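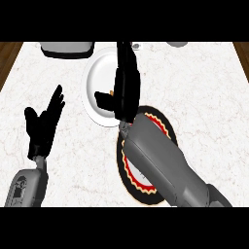
Brazos robóticos sobre una encimera de mármol blanco

Abro hilo sobre el acogimiento en familia extensa. Voy con prisa, escribo desde el bus, perdonad las erratas

Soy tía acogedora. Mis sobrinos viven conmigo desde hace siete meses. Son dos, no pongo nombres ni edades ni foto, no me los pidáis por privado que ya me ha pasado

Lo que quiero contar es el papeleo. Lo demás es suyo y lo contarán ellos si quieren cuando sean mayores

Primer golpe: llegan con una mochila cada uno y una hoja. UNA hoja. Ponía "acogimiento provisional", un sello y una firma que no se lee

Con esa hoja tuve que ir al cole, al centro de salud, al banco y a la biblioteca. En cada ventanilla me decían que esa hoja no valía. En la biblioteca sí valió, fíjate

En el centro de salud la pregunta fue "pero usted quién es". La tía. "Ya, pero legalmente". Pues legalmente lo que pone la hoja señora, léala

Al final los cambiaron de médico. Tres visitas, la última con la hoja plastificada porque ya se estaba rompiendo por el doblez

(NO plastifiquéis la hoja. Luego en otro sitio me dijeron que plastificada no la podían compulsar. Otra mañana perdida)

Segundo golpe: la ayuda económica. Existe. Hay que pedirla. A mí no me lo dijo la persona que trajo a los niños, me lo dijo otra acogedora en la sala de espera

Si acabáis de empezar pedidla YA, el mismo dia, aunque os falten papeles. Cuenta desde que entra la solicitud. A mí me han dicho que lo anterior no se recupera. He recurrido, luego lo cuento

El expediente lo lleva una empresa subcontratada, Mühlbauer. El teléfono es una centralita. Marcas opción, marcas opción, música, y te piden que mandes un correo

Mandas el correo y te responde un automático diciendo que te llamarán. Te llaman desde un número oculto cuando estás trabajando. No contestas. Te cierran la consulta por "ilocalizable"

ILOCALIZABLE. Si me habeís mandado a dos niños a mi casa, sabéis dónde vivo

Truco que me funcionó: pedir cita presencial en la oficina de Grimport, la que está detrás del mercado. Cogen menos gente y la impresora funciona. Id temprano y con bolígrafo

Otro truco: todo por registro. TODO. Lo que te dicen de palabra en un pasillo no existe. Llegas a casa, escribes "según lo hablado hoy con su servicio..." y lo registras. Te guardas el justificante

Yo tengo una carpeta azul. Va ya por los 60 folios y la llevo a cuestas a todas partes como si fuera el bolso

Tercero, las visitas. Los niños ven a su madre, que es mi hermana, y yo quiero que la vean. Lo pongo claro porque luego vienen los de siempre a contestar burradas

Mi hermana está haciendo lo que le han pedido. No voy a decir más de ella. Si alguien entra aquí a insultarla bloqueo y punto

Las visitas se avisan por una app, Flistby. Te sale un aviso con día y hora y le das a aceptar. Si no aceptas en plazo se anula. No puedes proponer otra hora, no hay botón

En dos ocasiones la visita salió puesta en horario de cole. Llamé. Que lo asigna el sistema. Pregunté quién le da los datos al sistema. Silencio y que mande un correo

Los niños faltaron a clase las dos veces. Y después la tutora me pide justificante de la falta. Y el punto de visitas no da justificante, lo da Mühlbauer. Y Mühlbauer dice que lo mande por correo. Ya sabéis

Una tarde se cayó Flistby y a mi hermana no le llegó el cambio de hora. Vino, esperó en la calle, nosotros llegábamos más tarde. En el informe pusieron que hubo "descoordinación familiar"

Familiar!! Se cayó la app!! Tengo los pantallazos con el error

Consejo: pantallazo de cada aviso de Flistby en cuanto llega. Cuando cambian la hora el aviso viejo desaparece y ya no hay forma de demostrar nada

Registré un escrito pidiendo que corrigieran ese informe. Cortito, sin adjetivos, los pantallazos detrás. Me han contestado que "se incorpora al expediente". O sea que no lo corrigen pero lo grapan. Bueno. Algo es

Me bajo del bus, sigo luego

Sigo. Estoy en la cola de Merkard con el carro, así que rápido

Preguntáis por el dinero. No pongo cantidades de la ayuda, cada comunidad va distinta y os voy a liar. Preguntad por "familia extensa", con esas palabras, si preguntáis por "ayudas" os dan el folleto de otra cosa

Y preguntad aparte por gastos extraordinarios: gafas, dentista, material. En mi caso iba en otro impreso. El mío lo devolvieron por usar el del año pasado, que es el que estaba colgado en la web

Las gafas las pagué yo. Tengo la factura en la carpeta azul, a ver

Preguntáis si puedo viajar con ellos. Dentro de la provincia sí, fuera tengo que avisar. Al extranjero autorización. En diciembre pedí permiso para llevarlos al pueblo de los abuelos, que está a 20 km pero es otra provincia

20 km. Me han pedido dirección, fechas y "motivo del desplazamiento". He puesto: cenar con sus abuelos

Sigo sin respuesta. Los abuelos ya han comprado el cordero

A quien dice que "para eso os pagan": llevo siete meses sin cobrar nada. Y si cobrara tampoco cambiaría lo que estoy contando, que es que un niño no puede ir al médico con una hoja doblada

A quien dice que las familias de acogida nos quejamos mucho. Pues sí. Me quejo por registro y con copia

Lo bueno, que también hay. La directora del cole les hizo sitio de un día para otro y les consiguió libros. El pediatra nuevo leyó la hoja entera antes de preguntar. La chica de la oficina de Grimport me buscó el expediente cuando "no constaba"

No constaba porque habían metido mi segundo apellido de primero. Revisad eso. En serio, revisad que vuestros datos estén bien escritos en la resolución, un apellido cambiado y sois otra persona

Yo tengo que pedir rectificación también de eso. Está pedida

El recurso de la ayuda: lo hice yo con una plantilla de la asociación de acogedores de aquí. Si os lo deniegan mirad el plazo en la última página, abajo, letra enana. Cuenta desde que lo recibís. Guardad el sobre

Si no podéis pagar abogado preguntad por el turno de oficio antes de que acabe el plazo. A mí me orientaron gratis, casi una hora, y me fui con un esquema a boli que vale más que toda la web

Me escribe mucha gente en la misma situación, abuelas sobre todo. Abuelas que no tienen certificado digital y a las que mandan a pedir cita por internet. Acompañadlas si tenéis una cerca, de verdad, con que alguien les haga el trámite ya es media vida

Si hay interés subo la plantilla del "según lo hablado hoy" sin mis datos. Decidme por aquí y no por privado que lo tengo petado

Edito: sí, la subo esta noche cuando se duerman. Tengo que taparle el número de expediente y no sé hacerlo en el movil

Edito 2: me acaba de entrar un aviso de Flistby. Visita cambiada otra vez. Pantallazo hecho

Actualización 22/12/2024: han contestado a lo del pueblo. Autorizado, con fecha de vuelta. Hago las maletas y desaparezco unos días de aquí. Del recurso nada todavía, a la vuelta lo miro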